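Home » Blog » Food and kitchen

A month of writing down what I threw away

March 2019

I have been meaning to do this since November, when I cleaned out the refrigerator before a trip and filled a whole trash bag with things I had paid for. Half a cabbage, two yogurts, a bag of salad that had turned to soup, a heel of cheese I had been "saving." I tied the bag, took it down the stairs and thought about it the whole way to the train.

So for four weeks I kept a sheet of paper on the side of the fridge with a pencil on a string. Every time I put food in the trash I wrote down what it was, what I guessed it had cost, and why. I didn't try to change anything in the first week. I wanted to see what I normally do.

What I normally do is buy vegetables on Saturday for a person who cooks every night, and then cook three times.

The first week came to more than I expected. Bread was the worst. I buy a large loaf from the bakery on the corner, eat it happily until Monday, and then it sits there getting hard while I have cereal. I had a vague idea that I used up the ends for breadcrumbs. The sheet says I did not. In my cupboard there was a jar of breadcrumbs I had bought at the store.

Herbs were next. Every recipe wants two spoons of parsley and every bunch has enough for a wedding. I had always treated the rest as lost the moment I bought it.

My neighbor Niloufar Asadi saw the sheet when she came by to borrow the drill and asked if I was on a diet. I explained, and she told me her mother kept one shelf in the fridge for things that had to be eaten next, and nobody in the house was allowed to open anything new until that shelf was clear. I liked that. In the second week I took everything off the middle shelf, wiped it down and made it the "next" shelf. There is no label. I live alone and I know what it means.

That one change did more than anything else. The old arrangement was that leftovers went wherever there was a gap, and the gaps were at the back. Now when I come home I look at one shelf. If there is half an onion, a spoonful of tomato paste and some cooked rice, then dinner has an onion, tomato paste and rice in it. Some of those dinners were dull. None of them was bad enough to throw out, though one with sardines came close.

I also cut the bread in half. I slice the loaf the day I buy it and freeze half in a bag with a piece of baking paper between every couple of slices so that I can get them apart. I know that everyone has been doing this for years. I was not, and I would rather admit it than pretend I invented a method.

For herbs I tried three ways. Standing in a glass of water in the fridge door worked for parsley and lasted seven days, which was long enough to use most of it. Cilantro did not like it and went slimy at the bottom. Chopped and frozen in oil worked for everything but the cubes are only good for cooking, so you can't put them on top of something and feel fresh about it. Wrapped in a damp paper towel was fine for mint. I have stopped buying basil until I have a windowsill that gets sun.

Fruit is harder, and I have not solved it. I don't plan fruit. I see it and I want it, and then I buy the amount I wanted at that moment. Apples will wait for you. Pears will not, and I have never once caught a pear on the right day. Grapes are somewhere in the middle. I used to rinse them all when I got home because it felt organized, and then they went soft in the container. Now I leave them on the stem, put them unwashed in the fridge in something with air holes, and rinse what I am going to eat. The ones that drop off the stem go into a bowl at the front and get eaten first. If I still have too many by Thursday I freeze them. Frozen grapes are good in front of the television, although you need to let them sit for a minute if you care about your teeth.

By the third week the sheet was shorter. It was also when I had people over, which I had been dreading, since guests are where I waste the most. I cook for twice the number I invite. Bahman Kazemi, who has eaten at my table more than anyone outside my family, told me years ago that I was afraid of an empty dish, and he was right. This time I made one pot of lentil soup, one salad and a plate of cheese and fruit and stopped there. The soup was finished. People did not seem hungry. Bahman had thirds, so perhaps he was making up for my restraint. I packed the remaining cheese away before I did the dishes and it was gone by the end of the week.

The fourth week was the lowest. Four lines on the sheet, and one of those was an egg I dropped on the floor, which I counted because it was food and it went in the trash.

A few people asked how much money it saved. My guess is about 60 for the month against what I would have lost the old way, but it is only a guess, because I was pricing half cucumbers from memory. I would not hold it up as proof of anything. The difference I noticed more was that shopping got quicker. I look at the shelf before I go, I write down what goes with what is there, and I leave the store with one bag.

Some things I would do differently. I would weigh things instead of writing "some rice." I would put down the day I bought each item as well as the day I threw it out, so that I could tell if the problem was buying too much or forgetting what I had. And I would not start on a week with a birthday in it – the cake alone took up three lines.

I'm leaving the pencil where it is. The sheet has gone into a drawer and a clean one is up. Next month I want to look at the freezer, which has things in it from before I moved here, wrapped in foil, with nothing written on them. If you have a good way of using up frozen peas that isn't soup, please write and tell me.
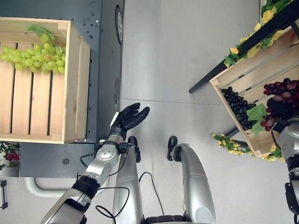 Green grapes, the kind that keep best on the stem.
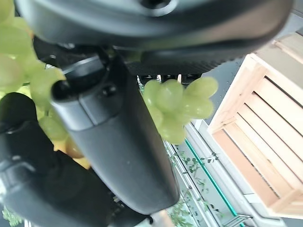
Bożena Stępień
Writer and home cook

Bożena writes this blog in the evenings and at the kitchen table. She posts when there is something to post. Comments are open for two weeks after each entry and she reads all of them, though replies can be slow.

Filed under: Kitchen, Saving, Everyday

Previous post: The right size of saucepan for one person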